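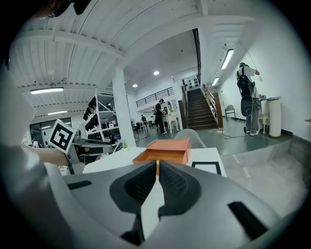
Jamshid Najafi wrote after last year's unit to say that the readings dealt at length with shelving and hardly at all with the table, and that in the workplaces he had known the table was where most of the time was lost. The objection was a fair one. The present handout has been rewritten in response and replaces the version issued in August.

Reading time: 6 minutes

Unit 4: The Packing Table and the Room Behind It

Purpose of the unit

Students completing this unit should be able to assess a small packing area, identify the points at which items are put down without a decision having been made about them, and propose a layout that can be maintained by the people who use it. The unit assumes familiarity with Unit 3 (Storage and Retrieval). No drawing software is required. Plans may be submitted in pencil, provided that the scale is stated.

4.1 The table as a working surface

A table used for packing has a different role from one used for storage, although in practice most tables are asked to do both. For the purposes of this unit, the working surface is the area a seated or standing person can reach without leaning. Anything beyond that line is classed as the margin. The margin is the proper place for items wanted several times a day; items wanted once a day or less belong on shelving.

A light-coloured surface is recommended. Dark tops hide offcuts of tape and dark cards, and small parts are easily swept into a carton with the packing paper. A white top shows marks and must be wiped more often, and students should allow for this when drawing up the cleaning schedule.

Ornaments are not prohibited. A small potted plant at the back edge of a table does no harm if it stays there and if someone has agreed to water it. It should not be placed where a lifted flap will catch the leaves.

4.2 The open carton

An open carton attracts whatever is nearest. It should therefore be treated as work in progress, and the following practice is adopted throughout the course.

Only one carton is to be open at a table at any time.

The flaps are raised before filling begins and remain raised until the contents have been checked. Flaps folded down along the outside take up margin space, and those folded inward are apt to be packed over.

A carton left open at the end of a session is to be marked with the initials of the person responsible and the date. Unmarked cartons are emptied.

Coloured board, such as orange, is useful where cartons of two kinds share a room, though the colour must then be used consistently. Mirjam Prins reports in her course paper that a stockroom at Torkero kept orange board for returns and plain board for outgoing goods, and that the arrangement lasted until the plain cartons ran out during a busy period. Her recommendation, which the teaching staff support, is that a colour system should be introduced only where the reorder level for each colour is written on the shelf itself.

4.3 Cards and labels

Cards accompanying a carton are to lie flat beside it, on the side of the packer's writing hand, until the carton is ready to close. A heavy border helps the eye to find a card on a pale surface. Cards should not be leaned against the carton, where they fall behind the table, nor placed inside it before the check is complete.

Students frequently ask whether a printed list may be used in place of cards. It may, on the condition that the list travels with the goods. A list which remains on the table is a record for the packer and tells the recipient nothing.

4.4 Seating

A chair with a rounded back may be drawn in close behind a table without snagging coats or sleeves. Chairs should be pushed in when not in use, particularly where the table faces an open floor. Where packing is done standing, one chair is retained for paperwork, and the remainder are removed from the area altogether.

4.5 Shelving at the back of the room

Tall open shelving is generally the least expensive means of holding stock in a large workshop. Three matters require attention.

Bracing. Tall units need diagonal bracing or an equivalent fixing. The brace must not be taken off to make room for an oversized item.

Contrast. Dark items on a white unit can be read as rows from some distance, and a gap in a row is quickly noticed. The same items on a dark unit need labels on the shelf edge.

Distance. In the exercise carried out with the Homstead plan, the shelving stood 32 paces from the table, and the class recorded 173 trips over the observation period. Moving the ten most requested lines to a low unit beside the table reduced the walking considerably. Full working is given in the annex, where the annual handling figure of 3,774 cartons is also explained.

4.6 Columns, walls and light

A column in the middle of a room is often regarded as lost space. It can serve as a fixed reference when the floor is divided into zones, and it is a suitable place for a clock or a first aid notice. It should not be used as a prop for flattened cartons, which slide.

Strip lighting across a white ceiling gives an even light over most of the floor, and white walls assist. Students should nevertheless check the table itself, at the hour when it is most used, by placing an open carton on it and attempting to read a label at the bottom. If the label cannot be read, the table is to be moved before a lamp is purchased. Where a stairwell opens off the room, the route to it is kept clear and is shown on the plan as a hatched area.

4.7 Clearing down

Thirty minutes are set aside at the end of each practical session. Godelieve Vanhove's sequence is used: finished cartons leave the table first, then waste, then tools, and cards last of all. The surface is wiped once the cards have been filed. Students working in pairs should agree beforehand who files and who wipes.

Assessment task

Select a packing area to which you have access, at home or at work. Submit a plan at a stated scale, a written account of not more than two pages, and a clearing-down schedule for one week. The account must address the working surface and margin, the rule adopted for open cartons, the position of the shelving, and the lighting at the table. Marks are deducted for proposals that depend on additional floor area. The task is worth 30 per cent of the unit.

Work is to be lodged with Griet Schouten by 26/11/2023. Extensions are granted in writing only. Students whose workplace does not permit a plan to be shown outside the organisation may use the Kröger plan, available from the same office, and should state on the cover sheet that they have done so.

Reading

Course reader, chapters 5 and 6. Lies Baert, "Margins and Surfaces", distributed in class. The Noketti case is optional and will not be examined.

Home | Units | Readings | Assessment | Contact

Related items
Unit 3: Storage and Retrieval
Unit 5: Receiving Goods and Checking Them In
Annex to Unit 4: Working for the Homstead Exercise
Cover sheet for written work
Choosing a carton size: notes from the practical session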